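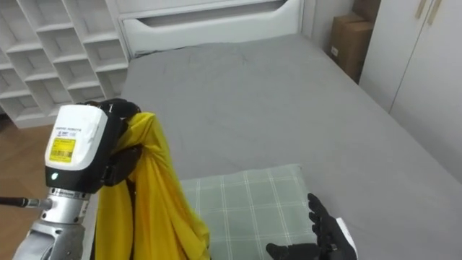
About Us

The Wurnlow Household Robotics Club meets in a bedroom. It has a bed, a wardrobe, a rack for clothes and one student team at a time arguing in low voices about fabric. We picked clothing as our subject in our second year, after a season of stacking blocks very well and finding that our families did not own any blocks. Yellow turned out to be a good color to work with, and held up over a gray sheet it leaves no doubt about which part is cloth and which part is bed. The fingers still have to find the top of it, gather it and hang on, and a good share of our club hours go into that one moment.

We are open to all students at Wurnlow, with or without experience. Past members have arrived knowing three programming languages and left knowing how to fold. There are 13 of us this year, split into a motion group, a grasping group and a group that was supposed to handle publicity and now mostly writes test plans.
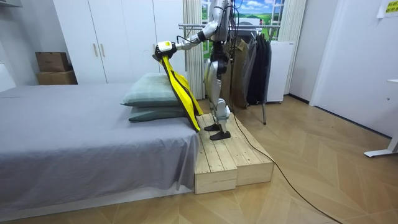

Pirjo Honkanen remarked at our last open evening that her son could explain joint limits at dinner and still could not be talked into hanging up his own jacket. We have put this to the members. The members feel that the two skills are unrelated.

Every student starts with the same job, which is to write down how a person picks up a shirt. The first draft is usually one line long. The second draft runs to 2 pages, and by then the writer has opinions about elbows.
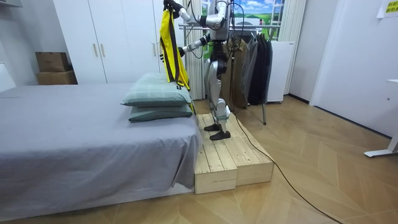
From there the work gets slower and more interesting. Each team takes one small piece of the task - the reach, the lift, the handover, the rack - and owns it until April, when we put the pieces together in front of an audience at the Skudmont Student Showcase. Last time we scored 78 for method and 70 for presentation. The judges wanted more eye contact. We think they meant from us.

If you'd like to join, come by during club hours and bring a notebook. Plain long-sleeved shirts are always welcome as donations, and we are not fussy about fashion.
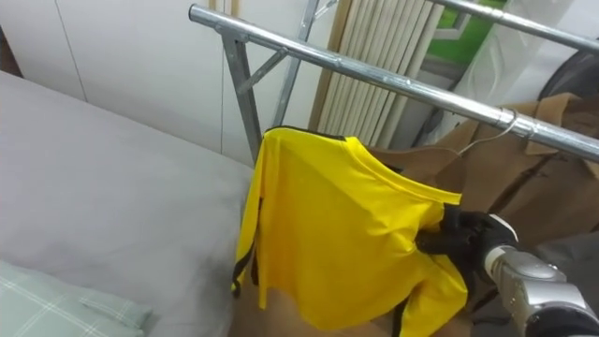

Wurnlow Household Robotics Club | Clothing Task Team

The clothing team is our largest and has the longest waiting list. Its current project, named Biltau after a vote that several people would like to hold again, deals with shirts at the rack: where to take hold, how much fabric to pinch, and what to do about sleeves, which go their own way. New members begin with sleeves.

Page last updated 12 Jan 2022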